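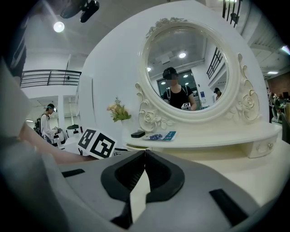

*Dressing table with oval mirror, set out with flowers and a brochure.*

## Furniture notes: the white dressing table

December 16, 2020

The dressing table has now been through its winter check, and the points below apply to anyone who dusts it, moves it or sets things out on it. Lai-ching Wu carried out the inspection and Primo Amato did the adjustments. The previous check was in May.

**Mirror fixings.** The oval mirror stands at the back of the tabletop and puts most of the load on two fixing points behind it. Both had worked loose by less than a quarter turn. They have been tightened by hand with a screwdriver and marked with a pencil line, so that any further movement will show. A power driver should not be used on these screws. The mirror should not be tilted, leaned on or used as a handle when the table is shifted, even over a short distance.

If the table has to go to another room, the mirror comes off first. This takes two people, one to hold the frame at the lower sides and one to release the fixings. The carved roses are not lifting points. The cluster on the right and the one at the lower left both look solid enough to grip, and both are the parts most likely to be damaged if they are. The mirror travels upright in a blanket, glass facing a flat board. Laying it down puts its weight on the carving.

**Cleaning the frame.** Dust settles in the scrollwork and behind the petals, where a cloth will not reach. A soft 20 mm brush is kept for this job and must stay dry. Work from the top down and finish at the tabletop. The folds should be brushed out before the glass is cleaned, otherwise the glass has to be done again.

Dong-hyun Ok tested the Dresano cream cleaner on the back edge of the tabletop. It left a slight bloom once dry and has been withdrawn from use on this piece. A cotton cloth, damp with plain water and well wrung out, is sufficient for the flat surfaces. Dry straight afterwards with a second cloth.

**Glass.** Spray goes on the cloth and never on the mirror. Liquid that runs down the glass collects at the bottom of the oval and can creep behind it, and the backing will darken over time. There is no darkening at present.
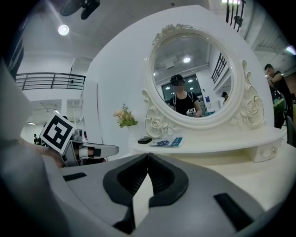
**Tabletop.** The front edge is rounded and takes most of the knocks, usually from chair backs. Leave a gap of a hand's width when a chair is pushed in. Anything with a hard base should have felt pads under it; a sheet of Jiltier self-adhesive felt has been put with the cleaning things and can be cut to size. Paper items such as brochures can lie directly on the surface but should be lifted when dusting - printed covers can mark a white top if they are left in one place through a warm spell.

The pink and peach flowers to the left of the mirror are artificial and need only a shake outdoors and a pass with the dry brush. Please do not replace them with fresh ones. A small leak under a vase can go unnoticed for days, and the paint lifts quickly once water gets below it.

**Drawer.** The small drawer at the right-hand end was stiff over the last part of its travel. Primo removed it, cleaned the runners and rubbed them with candle wax. It now closes with one finger. The round knob had also turned on its screw and has been refitted with a thin washer. The drawer is meant for light items, brushes and combs mainly. Heavier things make it drop at the front when open, and the lower edge then rubs.

**Position and level.** The table was out of level by 5 mm, measured left to right. A shim has been placed under one foot and should be left there. The measurement will need repeating if the table is moved, as the floor is uneven.

**Still to do.** Touch-up paint has been ordered from Birkico against the sample card Mio Kudo took in May. The 315 ml tin is the smallest they supply in that finish. The paint is for the underside of the tabletop and the back of the legs only. No retouching of the carved frame is planned; the frame is a creamier white than a fresh coat would be, and patches would stand out.

Jalen Thibodeaux is holding the fixing screws' spare set and the key to the brush cupboard. Report any new movement in the mirror to him before the table is next used.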